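発表メモ 共用キッチンの片づけ、カウンターの上をどうするか

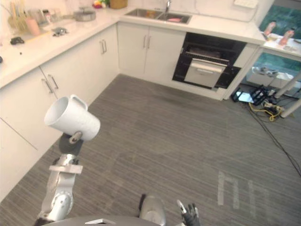
白いマグと、奥のL字カウンター。シンクは2槽。

(出だし。あいさつ短く。持ち時間押してるので自己紹介は名前だけ)

・今日はカウンターの上の話だけ。戸棚の中は4月の回にまわす
・左奥を見てもらう。背の高い木のヘラとかが立ってる容器、ぎっしり。隣にピンクのカップ、その横に小瓶のかたまり
・もっと奥に蓋つきの丸い鍋、果物、編みかご。角に寄ってる
・手前、小さいものがぽつぽつ。こういうのが一番残る。置き場が決まってないやつ
→ここで会場に聞く「家のカウンター、手前に何がありますか」 2人くらい当てる

・マグの話。取っ手つきは場所をとる。重ねない、吊るすか、一段に並べる
・Gasthorpeの共用キッチンでは棚板を足した。900ミリ幅1枚で済んだ。費用は聞かれたら答える
・Suryani Sutantoさんの案:使う場所の真下にしまう。ヘラはコンロ側、マグは水まわり側。うちもこれに変えた

・シンク。左右どっちの槽にも小物が入ってる。ピンクのとオレンジの。「とりあえずシンク」問題
・洗う槽とすすぐ槽、分けるなら両方とも空にしてから始める。ここゆっくりい言う

・アンケート、回答146件。うち83件が「カウンターに物を置きすぎ」。数字はこれだけ、グラフは飛ばす

・扉の話(白い扉、銀のバー取っ手)。布巾を掛けたくなる。掛けるなら1か所に決める
・時間あれば:ラベルの貼り方。なけれは配布資料の裏を見てもらう

(しめ)宿題ひとつ。今夜、カウンターの手前30センチだけ空ける。写真はRemzi Gündoğduさんまで。質問は廊下で受けます、次の人がすぐ入るので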